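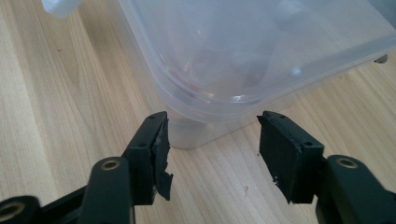

Clear storage box on a wooden table.

Calling all pantry people (and people who would like to be pantry people)

Hi, and thanks for clicking! I'm putting together a small group of home cooks in and around Welalthorpe to keep a kitchen diary with me this winter. I write a newsletter called Brollulance about how households shop, store and use up their food, and I'm tired of writing only about my own shelves. My shelves are fine. They have a lot of lentils on them. I want to hear about yours.

I'm looking for 23 households. You can live alone, with roommates, with four kids and a grandparent, whatever you've got. You don't need to be a good cook or a tidy person -- please don't clean out your cupboards before you apply! If there's a can of something back there that moved with you from your last apartment, I'd love to hear about it.

What you'd be doing

For the month of February you'd jot down what food comes into the house, what gets cooked and what ends up in the trash or the compost. Paper or phone, I don't mind which. Most evenings it should take you some 15 minutes, less if you had cereal for dinner. We'd also have 2 phone calls, one before you start and one after you finish, and those are really just a chat. I'll ask things like who decides what's for dinner and what you do with half an onion.

What you'd get

$200, paid by check or bank transfer once your diary is in. You also get a printed copy of the finished piece, plus lunch at Sfeir if you can make it over there in the spring (it's the café on the corner by the old post office, and the soup is very good). If you can't make lunch, you still get paid, of course.
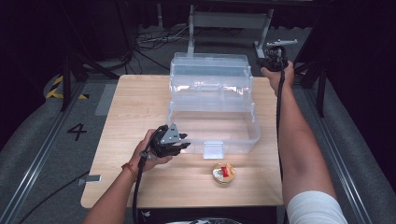

Do I have to share my grocery receipts?
Only if you feel like it. A rough total for the week is plenty, and you can leave that blank too.

Who can apply

You need to be 18 or over, do at least half of the cooking or shopping at your place, and live in Welalthorpe or Brerkberg or somewhere close by. I'd especially like to hear from people who work nights, people who share a fridge with folks they aren't related to, and anybody cooking around an allergy. If you've already been in one of my diaries, sit this one out, please -- I loved having you, but I need new kitchens!

I won't use your name or your street in anything I publish. You can drop out whenever you want, and if you do I'll take your pages out of the pile.

How to apply

Send me a few lines through the contact form on the Brollulance page. Tell me who lives with you, what you ate last night and which food you always seem to buy too much of. Put "diary" in the subject line so I can find it. Applications close Oct 28, 2026, and I'll write back to everyone, including the people I can't fit in this time.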